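Automation at the Packing Table: What Changes for the Staff

28th May | by Zolance Caputo
Filed under: Student Projects, Work and Technology
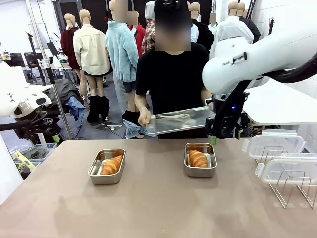 Figure 1. Work at the table with the two-arm station. Each tray on the table holds one croissant.

Our group studied how the company Skundodeo, in Ellthorpe, prepares bakery orders with a robot station. We started in February and spoke with 17 employees. We also watched 249 orders from start to finish.

Before the station, one person did the whole order alone. Now the robot does a part of the lifting, and the person brings the trays, checks the pastry and closes the box. On a busy day the team prepares almost 200 orders.

Most employees told us that their wrists are less tired. However, 11 of them said that the rhythm of work is not their own anymore, and they must wait for the arms or hurry after them. Two people missed talking with a colleague across the table.

We recommend that the staff can set the speed by themselves. The training should also be longer, as one morning was too short for the older employees.

This site uses cookies. By continuing to read you accept our cookie policy.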